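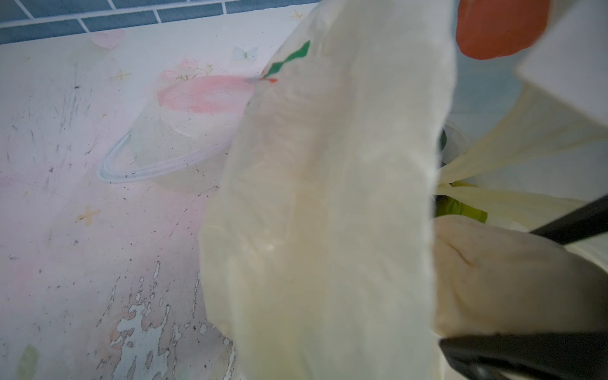

Original paint is worth more than new paint, according to one seller at the Drerkden swap meet, and any buyer who can't see that should stick to modern cars. He wanted an extra $3000 for a Plumley coupe on the strength of it.

I've heard this a lot lately. "Survivor" used to mean a car that had been left alone. Now it seems to mean a car that hasn't been fixed. The coupe had 2 repainted doors, a hood from another year and a trunk floor I could see daylight through. The seller put the original finish at around 80 percent - a generous reading, I thought.

The auction house Ruiz-Ortega has given survivors their own class for the February sale. Fine, but who checks them? Esitz will issue a certificate from photographs, and a paint gauge costs less than the certificate does. I'd bring the gauge. I'd bring a magnet too, for the rocker panels.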